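Sorting It Out: A Small Study of How People Put Bathroom and Kitchen Things Away
Project report, Domestic Design module
Bukola Ogundipe and Riku Tsuchiya
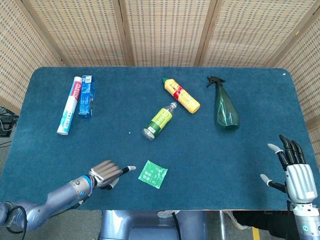
Our question was a modest one. If you hand a person a handful of ordinary household items and ask them to tidy up, what do they treat as belonging together? We both share houses with people who keep the dish soap next to the cereal, so we came to the subject with some feeling.

Background

Most of the advice we read on home storage starts with the cupboard. You buy the cupboard, then the boxes that go in the cupboard, then labels for the boxes. The oldest thing on our reading list was a 1976 housekeeping pamphlet from the Nencombe library, which recommends keeping like with like and then spends four pages failing to say what like is. Is a toothpaste tube like its own box, or like the other things you use at the sink? Does a drink bottle go with a spray bottle, on the grounds that both are bottles? The pamphlet moves on to linens.

Our tutor, Chie Kuroda, suggested we stop reading and put some objects in front of people. This was good advice and also, we suspect, a way of getting us out of her office.

Method

We used a table with a deep teal carpet surface and woven rattan folding screens behind it and down the sides. The screens were Riku's idea. In our first attempt we worked in the open, and people kept looking around for clues about where things should go. One of them put everything on a windowsill and left. With the screens up, there was only the table to think about.

The carpet turned out to be the best decision we made, though we can't claim to have made it for a reason. Bottles laid on their sides stay more or less where you leave them. On the bare desk we used before, the round ones had made a break for it. The drawback is that carpet shows every speck, and we spent more time picking at it than either of us wants to put in writing.

The items included a toothpaste tube and a toothpaste box, a yellow plastic bottle with a green nozzle cap, a clear drink bottle, and a dark green spray bottle with a black trigger. We laid them down at angles because standing them in a row looked too much like a shelf, and people presented with a shelf tend to assume the job is done.

Each of our 13 participants was asked to "tidy these up" with no further instruction. Afterwards we asked why they had done what they did, and wrote down the answer before they could improve it.

Results

There were two main camps. The first sorted by room. They made a bathroom group and a kitchen group, and then held the spray bottle for a while, looking betrayed. Several asked us what was in it. We had agreed not to say, and this was not popular.

The second camp sorted by shape. Bottles went with bottles, and the toothpaste box ended up by itself at the edge, or was used as a sort of fence. Lino Barbieri, who shares our studio and kindly took part, stood everything upright in order of height and said that it was finished. Asked about his reasoning, he said "it looks tidy." We have no category for this, but it did look tidy.

The tube and the box gave us the most to talk about. We had expected everyone to put the tube in the box. Some people did. Others laid the two side by side, and a few threatened to throw the box out, which we had to prevent as it was the only one we had.

Discussion

People seem to agree that things should be grouped and to disagree about nearly everything after that. In a shared house this matters. Two tidy people with different systems can produce a worse kitchen than one untidy person – both of us have lived in that kitchen.

We would change a few things another time. The instruction "tidy these up" was too vague for some people and faintly insulting to others. We should also have included at least one object with no obvious home, such as a single battery or a key. Yoshinori Onishi, who read a draft, pointed out that the spray bottle was already doing that job.

Next steps

In August we plan to repeat the exercise with pairs of housemates working at the same table. The screens will stay. We are looking for a second toothpaste box.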